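Bralteo Home Blood Pressure Monitor

Upper arm model, with the Zenmont soft cuff
Item 766
In stock, ships from our Trullavach warehouse

If you've come home from the doctor with a number on a slip of paper and instructions to "keep an eye on it," welcome, and pull up a chair. A lot of the people who write to us are in exactly that spot. They feel perfectly fine, they've been told their pressure is a little high, and they would like a machine that gives them a reading without a half hour of fiddling first. The Bralteo is the one we send most of them to, and it has been our steadiest seller for more than 7 years now.

It's an upper arm monitor, the kind that wraps above the elbow. We do carry a wrist model (the Mota, on its own page) and some people love it for travel, but wrist readings are fussier about how you hold your arm, and for everyday use at the kitchen table we still lean toward the upper arm. If your doctor has told you which kind to get, please go with what your doctor said and never mind us!

The part customers talk about most is the cuff. The Zenmont soft cuff has a brushed lining and a stiffened outer layer that holds its curve, so you can slide it on with one hand and pull it snug with the other. My colleague Homa Ranjbar, who answers most of the phone calls here, used to spend a good part of every morning talking people through the old floppy cuff, and she was very glad to see the back of it.
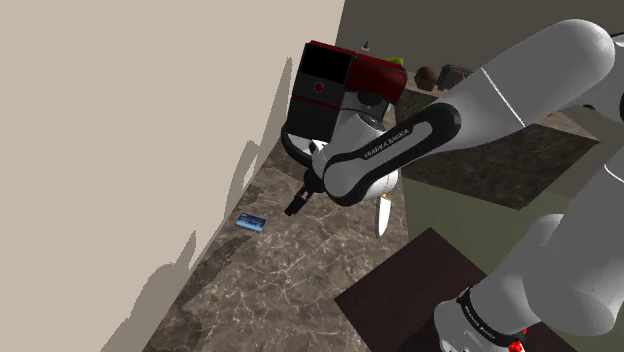 Franka Emika robotic arm over a countertop, computer rendering.

Please measure your arm before you order - I can't say this often enough. The wrong cuff size is the most common cause of strange readings that we hear about, and a cuff that is too small will usually read high, which is the last thing you need when you're already worrying. Use a soft tape measure halfway between your shoulder and your elbow, with your arm hanging loose. The standard cuff comes in the box, and the large one can be swapped in at no charge if you pick it at checkout. If you fall right between the two, call us and we'll talk it over.

What's in the box

Bralteo monitor
Zenmont soft cuff, standard or large
Air tube
Four AA batteries
Wall adapter
Zippered storage pouch
Large print instruction booklet and a paper log

Details

Memory: 900 readings, shared between two users
Display: backlit, with large numerals
Averaging: the last three readings, at the press of one button
Irregular heartbeat symbol: yes
Phone or app needed: no

I'm asked now and then whether anyone needs that much memory. Probably not, but it does mean you won't lose last June when you sit down with your doctor and want to see how things have changed. The two users are kept apart by a little slide switch on the side, so couples can share one monitor. Do check the switch before you start. My husband's readings have been turning up among mine for years.

Getting a reading you can trust

Sit down for five minutes first, with your back supported and both feet flat on the floor. Rest your arm on a table so the cuff is level with your heart. Skip the coffee for half an hour beforehand, use the bathroom if you need to, and try not to talk while the cuff is filling (I'm hopeless at this one). Take two readings a minute apart and write down both. One high number on a bad afternoon doesn't tell you very much, and it's the pattern over a week or two that your doctor will want to look at.

A home monitor is a helper and it can't diagnose anything. Please don't change or stop a medicine because of what it shows. If you have chest pain, trouble breathing, sudden weakness or trouble speaking, call 911 right away and leave the cuff in its pouch.

From a customer

"I bought this for my mother, who is 94 and does not care for gadgets. She does her own readings every morning after breakfast and phones me with the results, along with the weather. The numbers are big enough that she doesn't go hunting for her glasses. I do wish the pouch were a bit roomier with the adapter in it."
Haruto Maruyama

He's right about the pouch, by the way. The adapter fits if you wind the cord first and put it in ahead of the cuff.

Returns and spare parts

You can send the monitor back within 60 days, opened or not. Cuffs, tubes and adapters are all sold separately on the spare parts page, and the cuff is worth replacing once the fastener stops gripping well.

Page last updated Wednesday, December 19, 2018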